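5 Recording bedroom tasks

Read section 4 first if the grippers have not yet been paired with the recorder. The steps below cover folding and sorting cloth on a bed, which Turgate treats as one task family. Wardrobes and laundry racks are in section 6.

5.1 Preparing the room

1. Open the curtains or switch on the main light. Do not change the lighting once a set has started.

2. Put the clothes for the set on the far side of the bed and leave the side nearest the operator free for working. Use a mixture of colours. Plain cloth on a patterned bedspread is fine, and so is the reverse.

3. Leave the furniture and everyday objects where the householder keeps them. Move only what you could trip over.

4. Ask the householder to put away letters, photographs and anything with a name or address on it.

Note: Television screens may stay on with the sound off, but enter "screen on" in the room sheet.

5.2 Holding the grippers

1. Take one gripper in each hand. The label on the back of the housing carries a code and a number, and on left-hand units the number is followed by 左. Check the label against the session sheet before every set. Swapped units are the most common reason for a rejected set at Uvville.

2. Stand close enough to reach the middle of the bed without locking your elbows.

3. Close the yellow fingers on a single layer of cloth where you can. If two layers come up together, put them down and grasp again. Do not stop the recording – a second grasp is useful to the learning system.

4. Move at the speed you would use with bare hands, or a little slower.

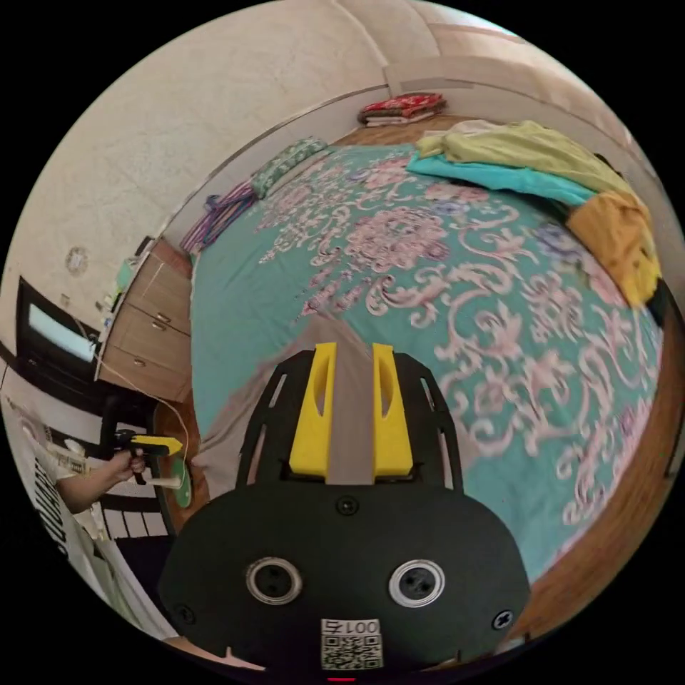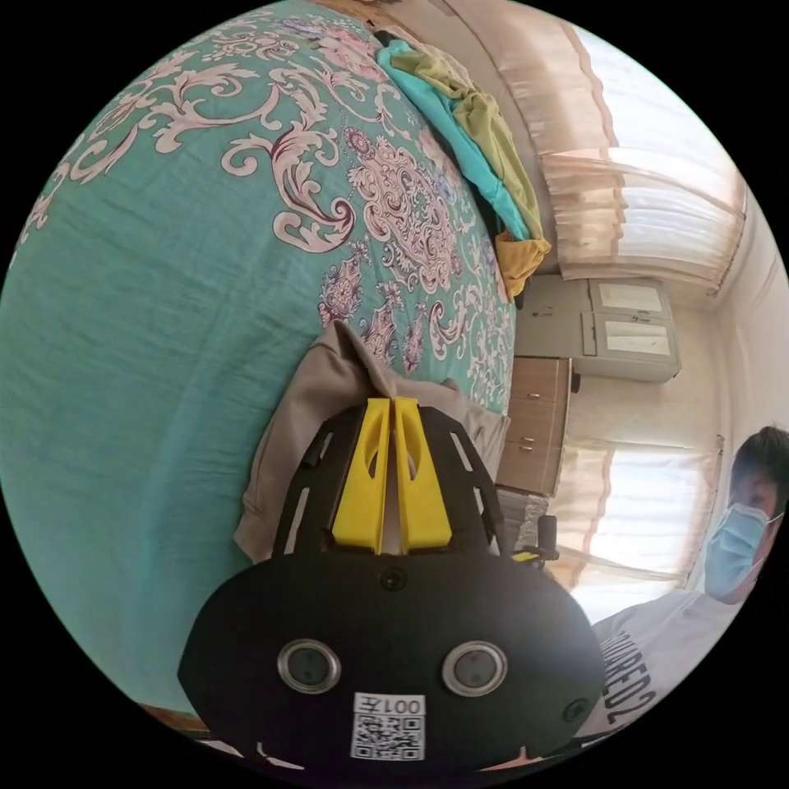
Working at the bed, with the clothes piled along the far side.

5.3 Recording a set

1. Start the recorder in Trudeo and wait for the tone.

2. Hold both grippers still over the bed until the second tone. Trudeo uses this pause to line up the two streams.

3. Pick one item from the pile, bring it to the free side, fold it and let go. Each item is one example.

4. Carry on until the set holds 70 examples, then stop the recorder. Rest before starting another.

5. Shake out the clothes and pile them again in a different order. Turn some of them inside out.

Caution: Do not pull on cloth that has caught on a drawer handle or a bed corner. Open the fingers, free it by hand and mark the example "snag".

Caution: Keep sleeves and cuffs clear of the fingers. They close harder than they look.

5.4 Checking and sending

Play back the first and last example of each set. The fingers and the cloth between them should stay in view during the grasp. If the picture is hazy, wipe the lens with the dry cloth from the case and record the set again.

Upload before leaving the house if the connection allows. Otherwise keep the recorder switched off until you are back at the depot – it holds 4 full sets and will overwrite the oldest after that.

Error 1258 means the two streams could not be lined up. Repeat the set from step 1 of 5.3. If the error comes back, send both units to Jinfeng Lei with the session sheet.

Questions about room sheets and householder consent go to Gülizar Kocabaş.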